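**The Prendska Determination**

The Office of Municipal Bells, Cusbridge, hereby records the circumstances under which the bell at Castillo was permitted to ring again. The record was prepared by the undersigned, Teodoro Pastor, Second Clerk, at the request of the Registrar.

In April the Office received a petition from Mr. Abilio Bustamante, a resident of the upper town. The petition ran to 2 pages and bore 782 signatures. It asked that the bell, silent since the death of its last ringer, be rung each evening at six.

The Registrar, Mr. Fergal Daly, referred the matter to the standing order known as the Prendska Determination, which provides that no bell shall be rung in the district except by a person who has passed the examination in the common language. The last ringer had held his certificate for most of his life. It was found in his coat and returned to the Office by mail.

Mr. Bustamante was informed of the requirement. He replied that he was seventy-nine years of age, that he had rung the bell as a boy when no one asked him for a paper, and that he would present himself for examination in the autumn. He enclosed the fee.

The Office does not ordinarily concern itself with how a candidate prepares. It is noted, however, that Mr. Bustamante studied each afternoon in the kitchen of his neighbor, Mr. Benito Ortuño, whose granddaughter had left her schoolbooks behind when she moved to the coast. Mr. Ortuño read the questions aloud. Mr. Bustamante answered them standing, as he had been taught to do. 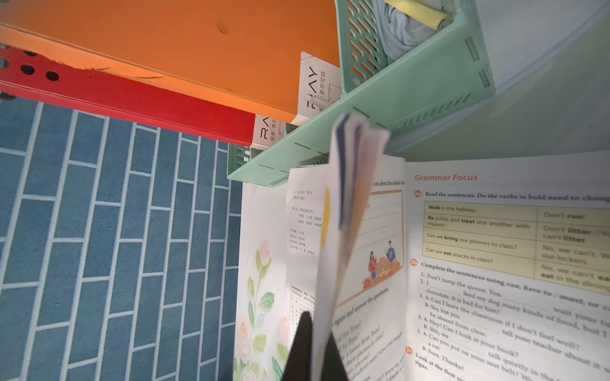 *Unit exercises on rules, with sentences to complete.*

The examination was held in the lower hall at nine in the morning. The examiner, Mr. Bonifacio Esteban, reported that the candidate wrote slowly and asked for no additional time. In the final section, candidates were required to compose a rule and state to whom it applied. Mr. Bustamante wrote: "You must ring the bell at six. My wife can hear it from the hill."

Mr. Esteban observed in the margin that the cemetery lies on the hill. He made no deduction.

The certificate was issued under number 834. The rope was inspected and replaced at a cost of 200 crowns, charged to the general account. Mr. Daly signed the order himself and instructed that it be carried up to Castillo by hand.

The undersigned was given that duty. He arrived at the tower shortly before six and found the door open and Mr. Bustamante seated on the lower step with his hat beside him. The order was read aloud in full, as regulations provide. Mr. Bustamante listened to the end, asked for one word to be repeated, and went up.

The bell was heard at Cusbridge. The undersigned remained at the foot of the stairs until it had stopped.

*Entered in the register of the Office.*
*T. Pastor, Second Clerk*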